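Nahtpad Vandenport, helle Ausführung, im Dauereinsatz

Bewertet wird das Übungspad von Vandenport in der hellen Ausführung, bezogen über Trerkar. Die Lieferung umfasst das Pad, eine Trägerschale und ein Faltblatt mit Pflegehinweisen. Die Länge beträgt 174 mm, gemessen ohne Schale. Als Vergleich diente das Pad von Lomdale, das bei uns seit Oktober in Gebrauch ist.

Oberfläche
Die Oberfläche ist fein strukturiert, mit kleinen Poren. Der praktische Nutzen liegt in der Blendung: Unter starkem Licht bleibt der Glanz gering, und ein dunkler Faden ist gut zu verfolgen. Das Lomdale-Pad ist glatter und spiegelt bei flachem Lichteinfall so stark, dass der Einstichpunkt schwer zu beurteilen ist. Die leichte Wölbung des Vandenport-Pads erschwert das Ansetzen am Rand etwas, in der Mitte stört sie nicht.

Schnitt und Wundränder
Mit einer frischen Klinge lassen sich schmale, saubere Inzisionen setzen. Die Ränder bleiben eng beieinander und klaffen erst unter Zug. Für Übungen zur Adaptation ist das fast zu gutmütig. Wer Spannung auf der Naht haben will, muss das Pad in der Schale vorspannen, was mit den beiliegenden Klemmen nur mäßig gelingt.

Flüssigkeiten
Rote Übungsflüssigkeit zieht in die oberste Schicht ein. Um den Schnitt bildet sich ein diffuser Hof, der sich auch nach dem Spülen nicht vollständig entfernen lässt. Für die Funktion ist das ohne Bedeutung — für die Auswertung von Aufnahmen schon, weil sich alte und neue Verfärbungen überlagern.

Faden
Verwendet wurde schwarzes Nahtmaterial von Siu. Der Durchzug ist gleichmäßig, der Widerstand beim Einstich etwas höher als beim Lomdale-Pad. Zieht man den Faden in flachem Winkel zur Oberfläche, schneidet er leicht ein.

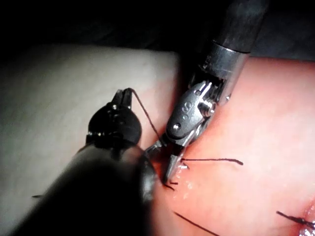
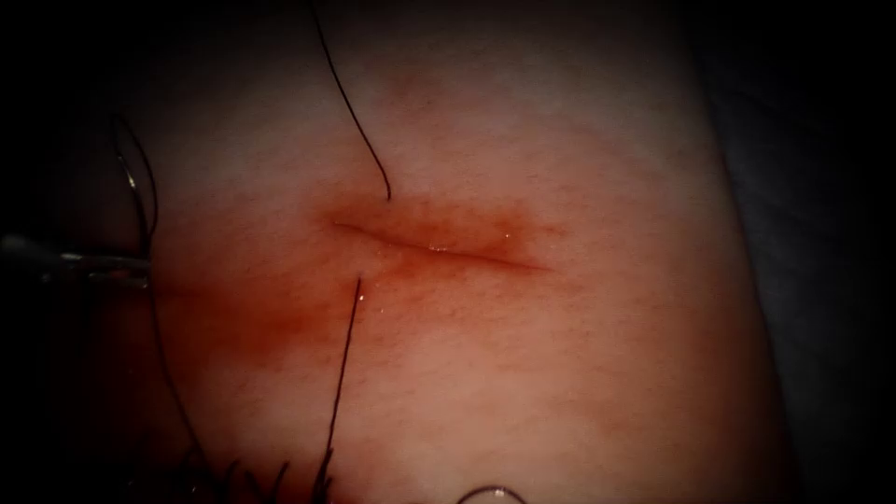

Kommentar einer Leserin: Bei mir reißt das Material nach etwa 80 Stichen an derselben Stelle aus, und zwar immer zuerst auf der Seite, auf der der Knoten liegt. Gibt es eine Angabe, wie weit die Stiche vom Rand entfernt sein sollten? Im Faltblatt steht dazu nichts.

Eine Angabe des Herstellers liegt uns ebenfalls nicht vor. Bei 5 mm Randabstand trat das Ausreißen in unserem Betrieb deutlich später auf als bei 3 mm. Den Knoten seitlich zu versetzen hilft zusätzlich.

Haltbarkeit
Insgesamt wurden 576 Stiche auf einem Pad gesetzt, verteilt auf mehrere Schnitte. Danach war die mittlere Zone nicht mehr brauchbar, die Randbereiche ließen sich weiter verwenden. Die Unterseite blieb ohne Risse. Ein Wenden ist trotzdem nicht sinnvoll, dort fehlt die Porenstruktur.

Reinigung
Lauwarmes Wasser, wenig Seife, an der Luft trocknen. Alkohol macht die Oberfläche stumpf und klebrig, das Faltblatt warnt zu Recht davor.

Bewertung
Oberfläche: sehr gut
Schnittverhalten: gut
Fadendurchzug: gut
Fleckenverhalten: ausreichend
Schale und Klemmen: mangelhaft

Nachbestellt wurde nur das Pad ohne Schale, Artikelnummer 768 bei Trerkar.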